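Birkett Small Claims Set: README

Welcome, and thank you for taking the time to read this before you open the files. I know a lot of people skip it (I do too, more often than I should), but there are a few odd corners in this data, and ten minutes here may save you an afternoon later.

What it is

The Birkett set is a collection of household insurance claims, put together from the paper and computer files of the old Jaterthorpe mutual after it was folded into Privitz. It covers 18 kinds of loss, from burst pipes to broken windows to the ever-popular "other," and it comes as 116 tables, one for each branch office. Names, street addresses and policy numbers were taken out before the tables ever reached me.

What is in each table

claim_ref: a new reference, made up for this set
loss_kind: one of the 18 codes listed in codes.txt
month_reported: month only, written out (June, not 6)
amount_asked: what the member asked for, in whole dollars
amount_paid: what the mutual paid, in whole dollars
closed: yes, no, or blank

Please be careful with that last one! A blank doesn't mean no. Some branches filled it in only when a claim was reopened, and I've left their habits alone so you can decide what to do about them.

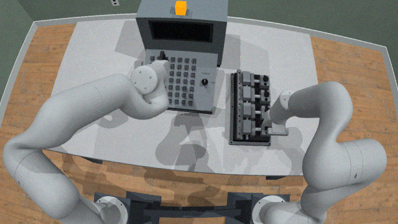

Two-arm bench with console and clamping fixture, rendered view.

Getting started

Unpack the archive, keep the folder names as they are, and run the Stenatau loader from the top folder. It reads the branch tables one after another and writes a single joined file. If it stops and complains about a missing code, your copy of codes.txt is probably an old one, so fetch the current one and try again. Version 2 of the loader is the one you want. The first version dropped the cents by cutting them off, while this one rounds to the nearest dollar.
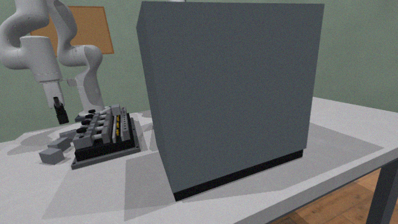
Branch notes are kept in a separate folder called notes, and they vary a great deal. A few offices wrote down every phone call, bless them, and others left almost nothing behind. Where an office left no notes, I've put in a placeholder file as plain as the front of that big gray box, with no label and no marking on it, so please don't take it for a damaged download. The loader passes over it quietly.

Known problems

Hail and wind share a code in 10 of the branch tables. I haven't tried to split them, as the wording in the notes is too thin to go on.

Amounts asked are sometimes lower than amounts paid. Most of these are claims where a second bill came in afterward and only the payment was updated.

Use

You're welcome to use the set for teaching and research. Please don't try to work out who any member was, and please pass this README along with any copy you share.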